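3.2 The table and the bin

I'll admit that when Desmond Mahmoud and I started planning the sorting study, we spent far more time arguing over the bin than over what would go in it. We wanted people to judge where small things "belong" on a work surface, and that meant we needed one obvious home for them and plenty of blank space everywhere else. A blue bin on a pale table did the job nicely (my first vote was for a green one, and I lost). Blue is easy to name and easy to find again after you look away, and we kept the same bin for the whole of the Nelia sessions in June.

The tabletop is another story. It looks plain from a distance, but get close and it's full of scratches, scuffs and little round spots. Kamala Ramasamy wanted to cover it with a sheet of white card – I didn't, and we left it as it was. Real desks have marks on them, and I liked the idea that our raters would have to tell a speck from a crumb, just like anybody wiping down a counter at home.

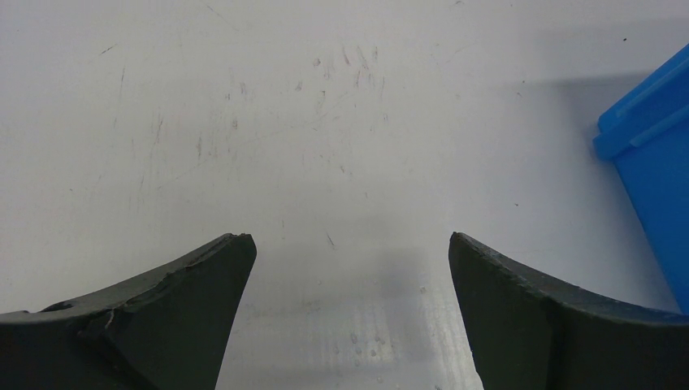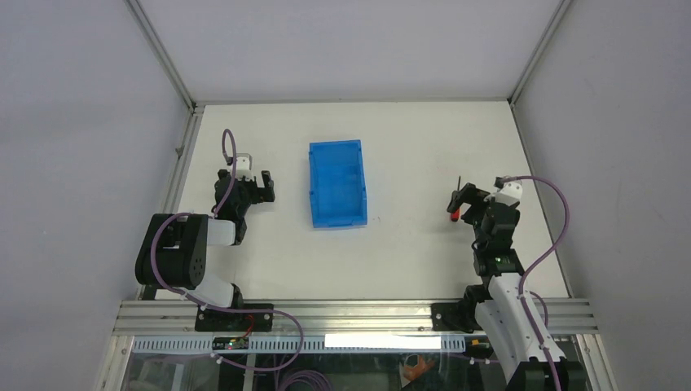
Figure 5. The blue bin on the pale tabletop: a corner of it at close range (first picture) and the whole bin, empty, near the middle of the table (second picture).

We showed raters 60 views of the table and asked them a single question each time: is this surface tidy? An empty bin turned out to bother people more than we'd guessed. Several wrote that a table with nothing in its bin looked "not started yet", and Jytte Bergmann, who coded all the free-text answers, ended up giving that remark its own category. Scuffs came up too, mostly from raters who said they would have scrubbed first and sorted later! We come back to both points in Section 5, where we compare them with the answers on drawers and shelves.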